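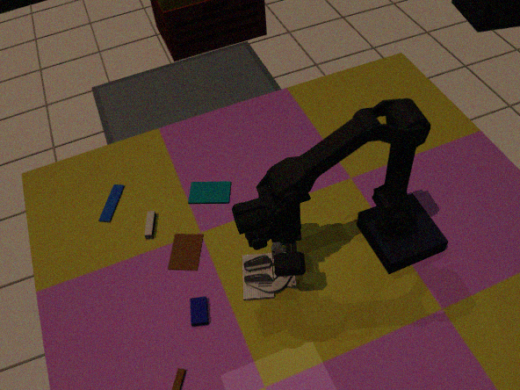 *Page last changed: July. Applies to Ultovow Trip Desk, guide and office accounts.*

## 4. Setting Up a Group Departure

This section explains how to create a group departure in Ultovow, assign travelers to it, and release the final itinerary to the local operator. It is intended for office staff at agencies that run escorted tours. Single bookings and custom private trips are covered in Section 3.

### 4.1 Before you begin

The following must be in place before a departure can be created:

- A published tour template. Draft templates do not appear in the departure list.
- At least one local operator with an active contract. The sample account uses Bastos Overland.
- A cancellation policy attached to the operator.
- An office account with the *Departures* permission.

### 4.2 Creating the departure

1. Open **Tours** and select the template to be used.
2. Choose **New Departure**.
3. Enter the start date. The end date is filled in from the length of the template and cannot be edited on this screen.
4. Enter the minimum and maximum group size. The maximum may not exceed 35 travelers for any departure that includes a road transfer in a single vehicle.
5. Select the operator from the list.
6. Choose the pricing currency. Once the first deposit has been recorded, the currency is locked.
7. Select **Save as Open**.

**Note:** A departure saved as *Open* is visible to sales staff at once. To prepare a departure without offering it for sale, select **Save as Held**.

### 4.3 Adding travelers

1. From the departure page, open the **Travelers** tab.
2. Choose **Add from Booking** and enter the booking number.
3. Confirm that the name matches the passport exactly, including middle names.
4. Record the passport expiration date and any dietary or medical needs.
5. Assign a room type. Travelers who have asked to share are listed under **Unmatched** until a second traveler is linked to them.

Traveler lists can also be uploaded as a spreadsheet. Each upload is limited to 100 rows, and rows with a missing passport number are returned in a separate error file.

**Caution:** Removing a traveler from a departure also cancels that traveler's room and transfers. Deposits are not refunded automatically. Refunds must be entered under **Accounts**, as described in Section 7.

### 4.4 Altitude and health forms

Any itinerary with an overnight stop at or above 4,000 meters requires a signed health form from every traveler. Ultovow sends the form by email when the traveler is added and repeats the request each week until it is returned.

1. Open **Forms** to view the status of each traveler.
2. For forms received on paper, choose **Mark as Received** and attach a scanned copy.
3. Travelers aged 62 or older on the departure date are also sent the physician's statement. Both documents must be on file before the itinerary can be released.

**Caution:** Health forms are confidential. They may be viewed by office staff and the assigned guide only, and must not be forwarded to hotels or drivers.

### 4.5 Releasing the itinerary

1. Open **Itinerary** and review each day in order.
2. Resolve all items marked in red. Items marked in amber may be released with a comment.
3. Choose **Release to Operator**.
4. Wait for the operator's confirmation — the status changes from *Sent* to *Accepted*.

If the status remains *Sent* after two working days, contact the operator directly and record the call under **Notes**. A released itinerary may be changed, but each change creates a new version that the operator must accept again.

Agencies that use the Drultik connector for lodge bookings should run **Sync Rooms** before step 3. Room changes made after release are not passed to Drultik until the next version has been accepted.

For printed traveler packets, continue to Section 5.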